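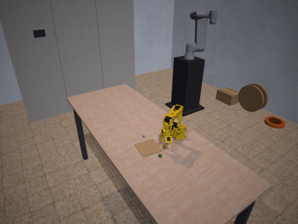 The simulated workcell, with the yellow arm, the square pad and two of the small objects.

The present entry concerns the placement study that Daichi Nagano and I have carried on since March. It sets out what was tried and what was found, and it replaces the short notice posted here earlier, which gave the wrong number of training runs.

The question was a narrow one. A policy trained to put small objects on a flat square target will usually do well when the target lies where it lay in training. We wished to know how much of that skill survives when the target is turned, and whether the loss can be made good cheaply. All work was done in simulation, in the Kobori environment, and no claim is made about physical arms.

Two policies were compared. The first was trained on 896 demonstrations in which the target kept one orientation. The second was trained on the same number, but 215 of these were replaced by demonstrations with the target turned by up to 42 degrees. Network, training length and camera placement were left unchanged. Each policy was trained from 10 random seeds, a number chosen by Daichi against my wish to stop at fewer, and he was right to insist.

The second policy was better on turned targets for every seed. That was expected. The less expected finding was that it was no worse on the original orientation, although it had seen fewer demonstrations of it. The first policy tended to fail in one particular way: it approached correctly, came down at the right height, and released the object a little beyond the edge, as though the target had never moved. We take this to mean that position was being remembered from training and the target itself was largely ignored. The evidence for that reading is indirect — a test with the target removed altogether is still to be run.

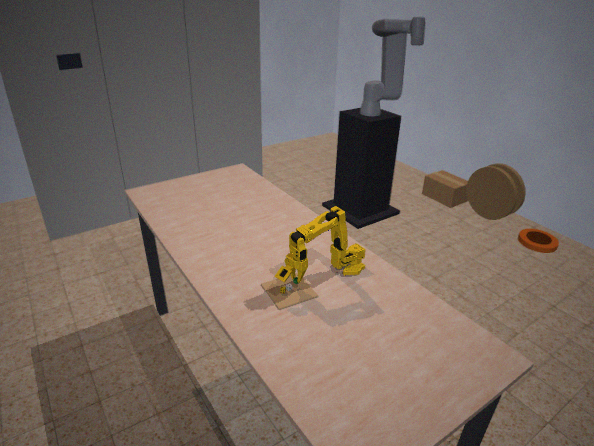 Alper Tatlı wrote, after reading a draft, that the replaced demonstrations may simply have been of higher quality, and that the comparison should be repeated with both sets recorded by the same operator. The objection is accepted. The turned demonstrations were recorded later, at Plellmont, when all of us had more practice with the controls. A fresh set for the fixed orientation is now being recorded there, and the results will be added to this entry when they are complete.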